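# Gavico two-finger gripper kit — for home and shared workshop arms

The Gavico is a parallel gripper for small robot arms, sold as a kit of parts. You print the fingers yourself or order them printed. I designed it for people who build at the kitchen table or in a shared workshop, where there is no milling machine and the good drill is always with another member.

Each kit comes with a simulation model, so you can try your grasps before the first screw goes in. The two renders are from the tray task, seen from the wrist. 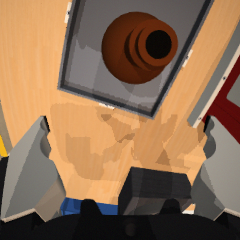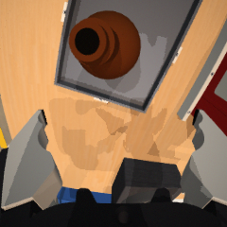 The tray task is included in the download, together with the wooden table, the grey tray and the brown pot. I recommend to start with it. A round object in a shallow tray is a good test for any gripper, because the fingers must come down close to the rim and still have room to close. If your approach angle is wrong, you will learn it in the simulator and save a set of fingers.

## What is in the kit

- Gripper body, black, assembled and greased
- One servo with metal gears, already centred
- Finger carriers, left and right
- Screws and threaded inserts, with a few spare
- Mounting plate for the Nivdale wrist (other plates below)
- Cable, 44 cm, with locking plugs at both ends
- Printed guide in English, and a link to the model files

Fingers are not in the basic kit. You can print them from our files in grey, pink or whatever is on your spool, or add the finished pair to your order.

## Measurements

| | |
|---|---|
| Opening, fully spread | 122 mm |
| Number of fingers | 2 |
| Supply | 9 V |
| Control | serial, three wires |
| Finger material | PETG advised, PLA possible |

Please measure your own objects before ordering. The opening is taken between the finger tips with no pads. If you glue rubber pads on the inside faces, you lose the thickness of both.

## Mounting plates

The kit fits directly to the Nivdale wrist. For the Gusden arm you need the adapter plate, which has a different bolt circle and a small step to clear the motor housing. Owners of the older Gusden with the plastic wrist should write to me first. That wrist bends under load, and I would like to know what you want to lift with it before I take your money.

If your arm is home-made, there is a blank plate. It is flat aluminium with only the gripper holes drilled, and the other side is yours to mark and drill. Use a centre punch.

## Building it

An evening is enough if the fingers are printed already. The order of steps matters in two places.

Put the threaded inserts into the fingers before you fix the fingers to the carriers. I have received more than one message from builders who did it the other way, and the soldering iron does not reach. Let each insert cool by itself — do not blow on it, it can sit crooked.

Then, run the centring program before you attach the carriers to the body. The servo leaves my bench at its centre position, but it may be turned by hand during unpacking. When the carriers go on with the servo off centre, one finger travels farther than its neighbour and the gripper will push your object sideways each time it closes.

Tighten the carrier screws until they stop and then a quarter turn more. The body is plastic. It will forgive you once.

## The simulation files

The model has the same opening and the same finger shape as the real parts. If you change the finger design, export the new mesh in millimetres and replace the file in the `fingers` folder. Keep the file name, or the loader will not find it.

Shadows can be switched off in the settings file. On an old laptop this helps much with speed.

Friction in the simulator is set for bare PETG. With rubber pads the real gripper holds better than the simulated one, so treat the simulated result as the careful answer.

## Ordering and help

Kits are packed on Saturday and posted on the next working day. Pick-up from the Leung workshop is possible in the evening, please arrange by message so that somebody can open the door.

Spare servos, carriers and cables are sold separately. If a part breaks in the first build, send a photo with the finger screws visible and I will look at it in the same week.

Questions about the plates or the files go to Yi-chun Tseng, through the contact form. Please write which arm you have and which colour of cable is plugged in where.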